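Galholm Press Clipping Organizer, second edition
Reviewed by Loan Từ
December 11, 2001

Galholm's organizer is a database program for people who follow entertainment news in volume: fan club editors, gossip columnists, anyone who has to find out quickly which magazine ran which story about which singer. The first edition could not store two versions of one rumor under one heading. The second can, and for that alone most owners should upgrade.

I entered 177 clippings over two weeks, most of them on the soap actress Clollell and her reported walkout from a restaurant opening in March. Each record takes a headline, source, date, up to 11 names and a status field. Status can be set to claimed, denied, confirmed or withdrawn. Changing it keeps the old value and the date of the change, so the history of a story can be printed on one page.

Searching is fast. A search on one name across the full set came back in under a second. Searching on two names is slower and the results are sorted by entry date – there is no way to sort by publication date without exporting first. The Sorrentino import filter, sold separately, reads plain text wire copy but drops accented letters. I had to retype 44 names by hand.

Printed labels come on Tralatex sheets, 100 to the pack. The adhesive holds on paper and card. On smooth plastic the corners lifted after a few days. 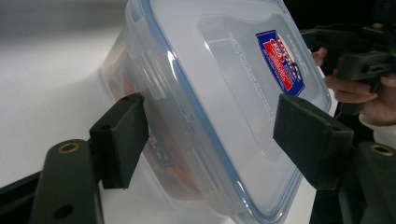 Clear storage box, translucent lid with blue gasket.

The manual is short and has no index. Backup is a single menu command and restored my file without errors. Recommended for collections kept by one person. Shared use over a network is not supported, and a second copy opening the same file will lock both.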